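Leave the table alone

My mother cleared her table after every meal, down to the bare wood. I did the same for years. I stopped in August, and I think more people should.

The advice you read now is all about empty surfaces. Graça Simões, who writes the home column in the Miltidby paper, says a table should hold one thing at most, preferably a bowl. I have read 12 of her columns on the subject and I still don't know where the cup is supposed to go. You drink from it, you wash it, you put it in a cupboard, and an hour later you take it out again.

A table is for things you are in the middle of. If you clear it each night, you spend the first part of the next day putting it all back — and you forget what you were doing. I pay for a storage unit at Dredidier that holds everything I once tidied away. I have gone there twice.

I am not defending dirt. Plates with food on them should go to the sink, and crumbs should be wiped up. But a bottle is not dirt, and neither is a cup.
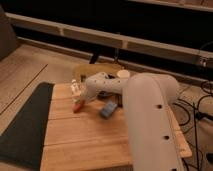 A clear bottle, a white cup and a few small things on a light wood tabletop.

Planks like these have seams, and seams need a brush now and then. That takes a minute, and you can do it by sliding things over to one side. Then slide them back and get on with your work.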